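Pegboard (tool storage)

A pegboard, also called perforated board, is a flat panel drilled or punched with a regular grid of holes that accept hooks, pegs and small holders. In workshops it is usually fixed upright behind a bench, so that hand tools hang within reach and the worktop stays free for the job.

Materials and fixing

Panels are made of hardboard, steel or plastic. A hardboard panel needs battens behind it, as the rear ends of the hooks must have room to turn upwards once through the hole. Folded steel panels carry their own gap in the returned edge. The Castcombe pattern, sold by Gresalora, has 273 holes to a panel and is fixed at four points. Hooks made for one hole spacing will often sit loosely in another.

Hooks and holders

Single straight hooks take scissors, hung by one of the handle loops, and rolls of tape, hung through the core. Closed wire loops and double prongs suit pliers and hammers. Screwdrivers are commonly kept handle upwards in a cup or a drilled rail — the cup is quicker to fill, the rail keeps the blades apart. Light wire hooks tend to lift out together with the tool unless held by a clip, known in the trade as a Yeo clip.

Layout

Tools in daily use are placed between elbow and eye height. Tape is sorted by colour or width, one roll to a hook. Some workshops paint the outline of each tool on the panel; the Idwood layout instead leaves about 2 hooks in ten empty, to allow for later additions. Heavy or boxed items, such as drills in carrying cases, are kept on the bench or on a shelf below.

Upkeep

Hooks are checked for bending and the fixings tightened at intervals. Hardboard swells in damp rooms, and worn holes are not normally repaired; the hook is moved along the row.

Page last edited 2022-09-03

Reader comments

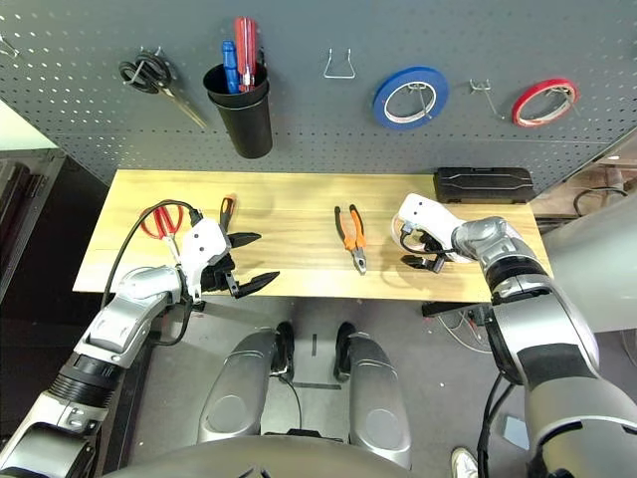
Idwood: The part on upkeep could mention oil. Ours is hardboard, and the patch behind the pliers went dark and soft long before any of the holes wore out.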